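# Redumeck (documentary about the closed factory) — did the second half work for you? 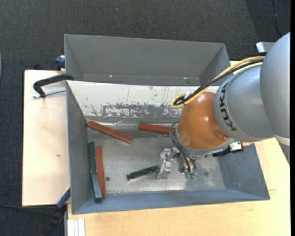
*KUKA arm over the grey bins*

**pellicule_k** wrote:

I saw Redumeck on Thursday at the small cinema in Drurnisthorpe and I would like to hear other opinions, because my friends and I could not agree on the way home. Please excuse my English, I write slowly but I try to be exact.

The film is 78 minutes. In the first half the director follows the last weeks of a factory where 257 people worked. There is no narrator and almost no music. We hear the workers talk in the canteen, we see the lockers emptied, and I found this part very strong. Then the film changes. Two actors arrive and play a married couple who worked there, and they speak lines which were written from interviews. For me this was a mistake. I had already met the real people, and after that I did not want to meet copies of them.

Is it only me? I do not say the actors were bad. The woman is very good, above all in the kitchen, when she reads the letter from the company and then continues to peel potatoes.

**nightbus_row_f** wrote:

Not only you. I checked my watch when the actors came in, and I never do that. It felt like the director lost trust in her own footage.

**tamsel** wrote:

Disagree with both of you. The real couple didn't want to be filmed at home, it says so in a title card right before the second part. So what should she do, drop their story? The potatoes are the best thing in it, and no real family would have let a camera in for that.

**pellicule_k** wrote:

Thank you, tamsel. I remember a card, but I understood it differently. I thought it said that the couple had moved away. Maybe I read too fast, the white letters were on a bright sky. If you are right, then I see the decision in another way, but I still think she could use only the voices. In Clirkeck, her earlier film, she does exactly this: we hear an old man for six minutes and look at an empty road, and I can still remember every word he says.

**grainandglue** wrote:

Clirkeck is the better film by a mile. But it's also 40 people in a room at a festival who ever saw it. I'm guessing somebody told her she needed faces this time.

**tamsel** wrote:

"Somebody told her" is a guess, as you say. She has mixed actors and real people before. Harahap does it from the first shot and I don't remember complaints on this board.

**nightbus_row_f** wrote:

Harahap does it from the first shot, yes. You know the deal when you sit down. In this one she changes the deal at the halfway point.

**pellicule_k** wrote:

This is what I wanted to say in my first post and did not find the words. In Harahap I accept the actors as I accept the subtitles. In Redumeck I feel somebody has changed the channel.

One more question, about the sound. In the canteen I could hear a low hum under all the conversations, and it stops when the actors come. Was this in the film, or was it the cinema? The speakers in Drurnisthorpe are old — last winter we had a hum in every film.

**grainandglue** wrote:

Heard it too, and I saw it in a different place with a decent system. So it's in the film. I took it for the ventilation.

**lowlight_ana** wrote:

It's in the film. It comes back very quietly in the last shot, over the parking lot. I've seen it twice now and only caught that the second time. I was with you after the first viewing, pellicule, I thought the actors killed it. The second time I minded them much less. I still think the scene at the bank is too long and he shouts too much.

**tamsel** wrote:

Fine, I give you the bank. He's playing to the back row there.

**pellicule_k** wrote:

I did not notice the hum in the last shot. At that moment people near me were already putting on their coats, and I was a little angry with them. There is another screening in March, and I think I will go again and sit closer to the front. I will also read the card this time and write here what it says.

**nightbus_row_f** wrote:

Please do. I'm still not paying for the bank scene twice.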